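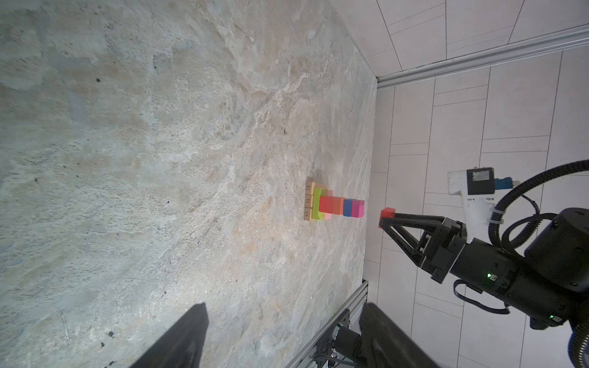
One student objected that a second camera only adds a second set of mistakes, and that if the view from the side can't find a block, the honest answer is to move the camera. The objection came up in the last session and it is a fair place to start these notes. Moving the camera does help with the block you were looking for. It then hides a different one, and on a two-arm setup the arms hide things wherever the camera goes.

Isanness Lab Course, Oledgate
Handout: Estimating block layouts from more than one view
Revised May 30, 2018

1. The problem

We want to know, at any moment in an episode, which blocks are on the work surface and how they lie relative to each other. The learner needs this as its state. We also need it ourselves when we check whether an episode should be kept.

The layout is written as a list of blocks. Each entry has a color or a printed number, a position, and a support, meaning the surface or another block. Most of the errors we see are in the support field. Position errors are usually small and the learner puts up with them. A wrong support makes the learner plan a grasp on something that has another block on top of it.

2. What the fixed view gives you

The fixed view has the whole surface and both arms in one coordinate system. It is calibrated once and stays calibrated. For blocks lying in the open it is the better source, and you should use it for them even if a wrist camera also sees them.

It is weak close to a gripper. The fingers and the wrist come between the camera and the blocks at exactly the time you care about them.
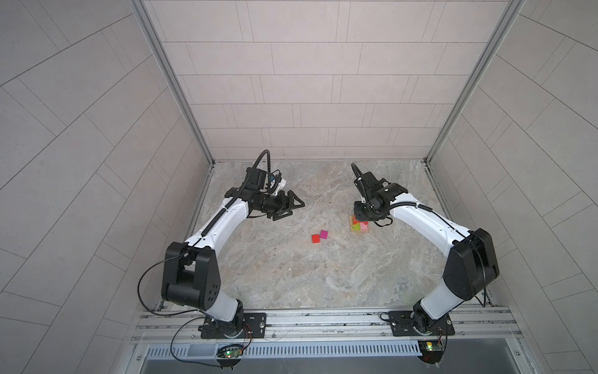

Fig. 2. Fixed view. The red and magenta cubes are in the open; the stack at the right gripper is partly hidden.

For the two cubes between the arms, position and orientation can be read directly. They nearly touch, so a simple color threshold is fine but a threshold on brightness will join them into one region. Under the right gripper the situation is different. You can tell that yellow-green, pink and red are there. You should not write down the extent of the pink block from this view alone.

3. The Aoun rule

In the reader this is called the Aoun rule. It says that every field in the layout carries a source tag and a visibility tag, and that a hidden field is left open until some view can fill it. There are three visibility values: clear, partial, hidden.

Clear: the outline of the block can be traced on all sides facing the camera.
Partial: some of the outline is missing, but the color or number can be read.
Hidden: the block is in the list from an earlier moment and no current view shows it.

A partial entry may be used for color. It may not be used for support. This is strict and some of you will find it wasteful. Start strict, and loosen it only after you have measured what it costs.

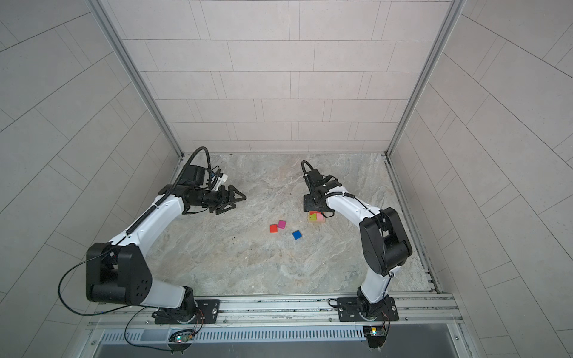
Fig. 3. Fixed view, red, magenta and blue blocks between the grippers. Tag the stack partial.

Work through Figure 3 by hand before you run any code. The three separate blocks get clear tags for position. For the stack, write the colors you can see and leave support open. If your sheet has a full order from bottom to top, you have filled in what you expected to find, and the point of the exercise is to catch that.

4. Comparing the two sources

We trained the layout estimator in Cakico on 40 hand-labeled episodes and tested on 42 others. With the fixed view only, the final layout was wrong in 7 of the test episodes. With the fixed view and the wrist view merged under the Aoun rule, it was wrong in 3.

Be careful with this result. The counts are small. A different split of the episodes could move either number, and we used one split. What we can say is that the failures were of different kinds. The fixed-only failures were all in the support field, next to a gripper. The merged failures came from matching, where a block in one view was paired with the wrong block in the other.

When you report your own numbers, give the counts as well as the percentages, and list the failures one by one. A table with a single accuracy figure will be sent back.

5. Using the wrist view

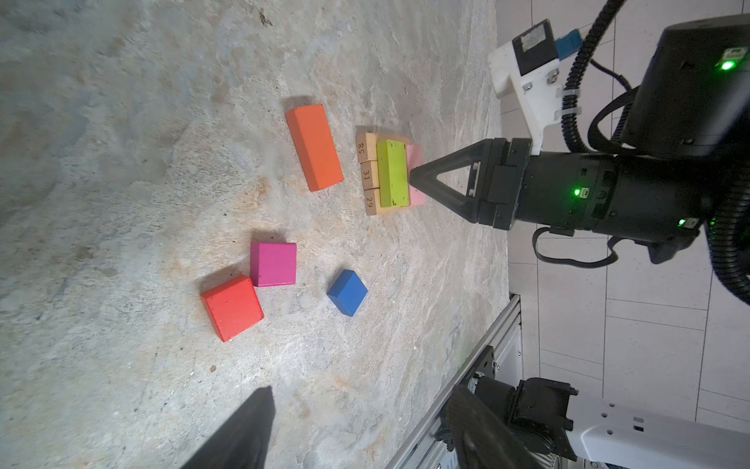

Section 5 reading time: 3 min

The wrist view is close enough to read printed numbers. The plain wooden blocks carry them on the end face, and 31 and 29 sit next to each other in the group beside the lime-green block. Enter them as printed. The digits are sideways in this view, so rotate the crop before you pass it to the digit reader.

Color is less reliable between cameras than you might expect. A block you call red in one view may come out red-orange in the other. Do not match on color name. Match on position first, after transforming both views to the table frame, and use color to break ties.

The gripper covers part of the wrist view as well. In Figure 4 the fingertip is over part of the pink block, and that block is therefore partial in the wrist view. Check the fixed view at the same timestamp before you leave the field open.

The wrist camera moves with the arm, so its pose comes from the joint readings and any joint offset goes straight into your block positions. Run the offset check in Cakico at the start of each session and save the output with your data.

6. To hand in

Your tag sheet for Figures 1 to 4, done by hand, one row per block per view.
The merged layout for one episode of your own, with source and visibility tags.
A list of every field left open at the end of the episode, with the view that might have filled it.

Sheets without source tags are not graded. The December version of the template still has the old column order, so download it again.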